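Rule Seven

Last updated: February

The Tidcombe handbook had 197 rules, and I was hired to cut them down. Rule seven was the one people argued about: no hand crosses the rim of the bin while the arm is enabled.

"It's only a cloth," Bennani said. "I'd be in and out."

"Then disable it."
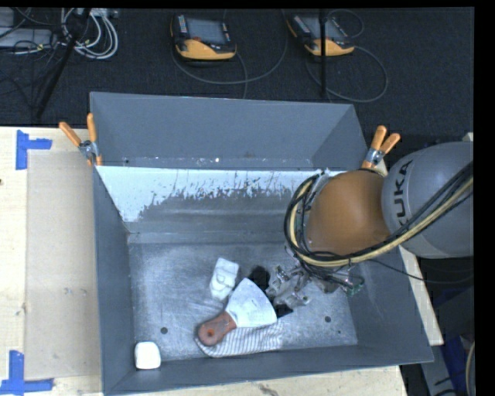
Bennani had worked at Momier, where the rule was one line on a door. Disabling meant a walk to the pendant, a key, a form. At 900 picks a shift he felt every walk.

I read the incident log that night, all 2,282 entries. Most were dull — a dropped block, a loose clamp. The word "only" kept coming up. Only a second. Only the corner.

In the morning I gave him my draft:

1. Disable the arm. Say so out loud.

2. Keep the key on you until your hands are clear. 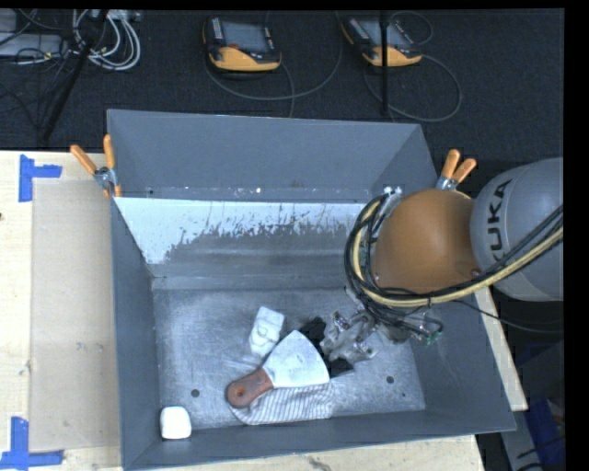
3. Check the clamps before you enable it again.

He read it twice.

"Where's the form?"

"Gone," I said.

He put the key in his shirt pocket.

14 comments · 3 shares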